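Progress report to the regional film fund
Release support grant, second reporting period
Submitted by Mirjam Postma, distribution manager, Rernstead
Date: Sunday, May 4, 2025

The grant supports the theatrical release of Plurndale, the second feature directed by Facundo Navarrete. The period covered starts with the opening weekend in March and ends with the close of the seventh week. Figures come from the exhibitors' weekly returns. Two returns from the Escobar circuit are still missing and are left out of the totals.

The film opened on 12 screens, as set out in the release plan. Opening weekend admissions were 2554, against a target we had put slightly lower. The Friday was weak, the Saturday made up for it, and the Sunday held level with the Saturday at most sites.

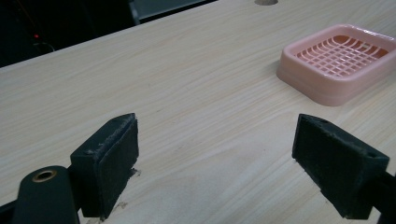
Exhibition

The second weekend fell less than we had allowed for. Four sites kept all evening shows, and the rest moved the film to one late afternoon show and one evening show. In week three the count rose to 20 screens, the widest point of the run, with most of the added sites outside the larger towns. These later sites had lower averages per show, as expected, but also lower shipping and advertising costs.

Brurport remained the strongest single location through week five. The house there ran the film in its large room for the first two weeks and then in the small room, where several shows sold out. We asked for a return to the large room in week four. The request was declined because the room had been promised to another title.

The Escobar circuit took the film in week four on a shorter engagement. Early results reached us by phone only and can't be used here. Once the two missing returns arrive, a corrected table will be sent to the fund.
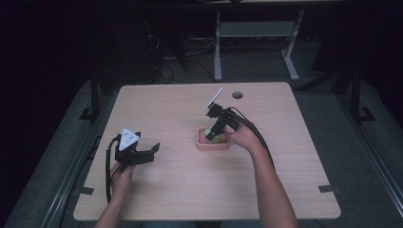 Marketing spend

Spending to date is within the approved budget. The line for outdoor posters is fully used. The radio line is underspent, as one station withdrew its package before the second week and the replacement was cheaper. We request permission to move the balance to online trailers for the home release. No other transfer between lines is planned.

Press coverage was concentrated in the week before opening. Reviews were mixed to good, with the better ones in the local papers. Mr. Navarrete attended question sessions at five sites. Admissions at those shows were clearly above the average for the same weekday and hour – the Brurport session had to turn people away – and the travel cost per session was modest. We would put more of the budget here on a future release.

School bookings got off to a slow start. The study guide was delivered late by the printer, after most schools had fixed their spring programs. Over 100 copies have now gone out, and the remaining stock is held at our office.

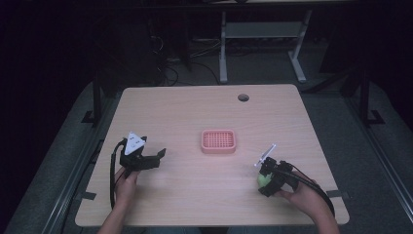
Bookings for the coming weeks are lower but steady. Six sites have confirmed the film through the end of the month, all on reduced schedules. Two have asked for a subtitled copy, which is ready and can be sent on the usual terms.

Open items

Missing returns from Escobar, two weeks. Second reminder sent.
Approval of the radio line transfer. Waiting for the fund.
Signed exhibitor statement from Brurport. Received as a scan, original to follow.
Home release date. Under discussion with the producer. The contract requires the theatrical window to close first.

The final report will include audited admissions by site and a full statement of costs. The second installment of the grant has been received and booked. We ask that the third be paid on acceptance of this report, as laid down in the payment schedule.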